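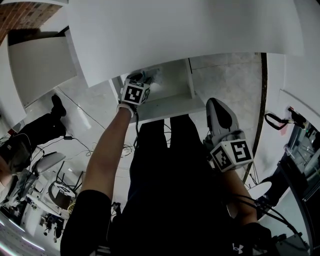
White open shelving with a ledge and an upright divider.

About us

Grulto is a small joinery and storage firm run by Ihor Ivanyshyn and Stefaniia Maksymiv. We fit shelves, cupboards and wardrobes in homes, shops and small offices.

Ihor trained as a cabinet maker and looks after the workshop. Stefaniia measures up, draws the plans and deals with orders. There are 3 fitters on the team, and 2 of them have been with us from the start.

Most of our work is for awkward spaces: under stairs, in box rooms, either side of a chimney breast. Our standard units come in widths of 900 mm and 1000 mm. Anything else is cut to size.

Our ranges

Kodetti is open shelving for walls and alcoves. Devadiga is our wardrobe range, with hinged or sliding doors. Both can be painted to match a room.

How we work

We visit, measure and send a written quote. Once you accept it, we agree a fitting date and ask for a deposit. Fitters take away all packaging and offcuts.

We also do repairs on units we have fitted, including new hinges, runners and doors. Please have your order number ready when you ring.

Page last updated 13/03/2022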